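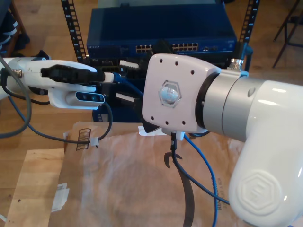 Figure 1. The two arms in front of the network switch, with cardboard on the work surface.

4. Fault Report: Dropped Connections During the Cable Task

The goal of the Brulum project was to have a two-arm setup plug a network cable into a switch. We planned 20 trials in November and stopped after 9. In 6 of those the control program lost contact with the left arm partway through the approach. The arm held its last position each time, as it is supposed to, but the right arm kept moving for up to 2 seconds before we hit the stop button. In the last trial the two grippers touched. There was no damage we could find, but our lab rules count any contact between arms as a safety event, so we ended the session and wrote it up.

We first blamed the control program, which we had taken from the earlier Landitz project and changed in several places. We went back to the old version and the dropouts continued. Next we looked at the logs. Every dropout came when the left wrist was turned close to its limit.

With the power off, we turned the wrist by hand and watched the link status on the laptop. It went down at the same angle every time. The data cable had been tied too tightly near the wrist, and at that angle the tie pulled on the plug.

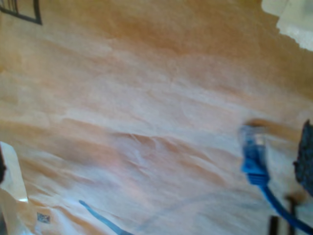

Swapping the cable alone did not fix the fault. The new one was tied at the same point and failed the same way. We cut the tie, left a longer loop, and moved the wrist through its full range again without losing the link.

The larger problem was in our own code. Each arm checked its own connection and neither one checked the other. We added a shared stop so that a lost link on one side halts both. We tested it by pulling the data cable at slow speed, first on the left side and then on the right. Both arms stopped each time.

The remaining trials have not been run. Before they are, the tie points should be marked on the arms and added to the setup checklist.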